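**Help wanted: jewelry sorting + tray packing, part time, starts July**

Brusico is a small resale outfit. We buy up boxes of costume jewelry (estates, shop closures, the odd bag from a flea market seller who's had enough) and get it sorted, checked and trayed so it can go out to the stores. Right now there are 189 lots on the shelf and two of us. So.

We need 3 people. 14 hours a week each, mornings prefered, start time 8:30 but we can talk. You work from home if you have a clean flat surface and good light, or at our place behind the Arnora building, second door, ring twice.

What you'd be doing:

- untangling. A lot of untangling. Bead strings, cords, thin chains
- sorting bracelets from necklaces from "no idea," then by color and type
- checking stretch bracelets for tired elastic, clasps for bent tongues, charms for open jump rings
- laying pieces out in a tray, one lot per tray, with the lot slip
- noting anything missing or cracked on the sheet. Short notes fine, "1 bead chipped" is plenty

Bracelets are the bulk of it at the moment. Beaded ones mostly, plus bangles and string ones. Beads go outside the tray till they've been checked, then in. Don't mix lots, even if two pieces obviously look like they belong together. Email us and we'll look.
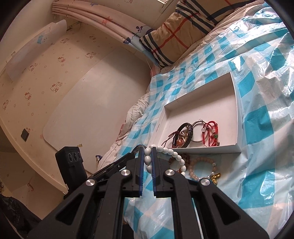 *Bead bracelets out of the tray, bangle and red string ones still in it.*

You don't need jewelry experience. We'd like you to have steady hands, OK eyesight (glasses fine, we have a magnifier you can borrow) and the patience to pick at a knot for ten minutes without reaching for the scissors. Never the scissors. If a cord is really stuck put it in a bag, write KNOT on it, move on.

Nice to have but not required:

- you've restrung beads before
- you can tell leather from fake most of the time
- a car, for pickups from the Sikov warehouse every couple weeks

Pay is hourly, goes out twice a month, rate depends on whether you're home or on site so ask when you write. Trays, bags, slips and the cotton gloves come from us. Gloves are optional for beads, please do wear them for anything silver. If you take lots home you sign them out and back in, same count both ways.

Pets: fine, but not in the room while a tray is open.

To apply, send a few lines to the jobs address on the Brusico page. Say which mornings you can do, home or on site, and wether you've got a car. No résumé needed. We do a paid trial, one lot, then decide from there. If you already applied through the Lüthi board last spring write again please, we lost that list.

Evening people, we may have something later in the year, say so in the email and we'll keep it.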